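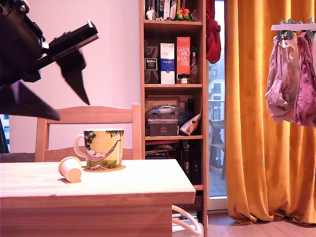

Deckhand / Steward for Charter Sailing Yacht, Season Position

Company: Drikano Yacht Charter
Yacht: Pullo
Base: Morgan Marina, pontoon side
Posted: 20 May 2024

Drikano is a small charter company with a few sailing and motor yachts. We are looking for one person to join the crew of Pullo, our 60-foot sailing yacht, for the coming season. The position is for both deck and interior, so please read the full text before you apply.

Pullo sails with a captain, a cook and one deckhand / steward. She takes up to eight guests in four cabins. Most charters are one week long, and between two charters we have often only one day for cleaning, laundry, fuel and food. It is a busy day and everybody on board helps, also the captain.

Your work on deck

You will handle lines and fenders when we come into the harbor or leave it. You will help with sails, anchor and watch keeping, drive the tender with guests, and wash the deck every morning before breakfast. The deck is teak and we clean it only with soft brushes. Small repairs are also part of the work, for example changing a shackle or sewing a torn cover. If you can splice rope, please write it in your application.

Your work inside

You will prepare the cabins, serve meals and drinks, and keep the saloon and the bathrooms clean. The cook is responsible for the galley, but you will wash dishes with her after dinner. Guests come from different countries, so you should speak English well enough to explain the safety rules and to understand questions about food and allergies.

What we ask from you

— Valid basic safety training certificate and seafarer medical certificate
— Powerboat license, or a tender license which is accepted in our area
— At least one full season on a yacht over 40 feet, sail or motor
— Good swimmer
— No smoking on board

Experience with snorkeling groups or a diving certificate is welcome but not necessary. We teach you the systems of the boat during the first 10 days, before the first guests arrive.

What we offer

You get a monthly salary which we discuss at the interview, and it depends on your experience. Food on board and crew clothes are paid by us. You have your own cabin in the bow. It is small, with one bunk, a locker and a hatch, and very tall persons should know this before they come. We pay your travel to the base up to 300 euros, against receipts. Tips from guests are divided in equal parts between the crew.

The contract ends when the yacht is taken out of the water at the Rumano yard. If you like to work also in winter, there is sometimes a place in the maintenance team there until February. Please tell us if you are interested.

How to apply

Send your CV with a recent photo, copies of your certificates and two references from earlier captains. Write a few lines about the boats you have worked on and the date when you can start. Please use the reference number 2153 in the subject of your e-mail, otherwise your message can go to the wrong department.

We answer all complete applications. The first interview is by video call and the second one is on board — you will meet the captain and the cook and go for a short sail with them.

Couples can apply, but we have only one free position on Pullo.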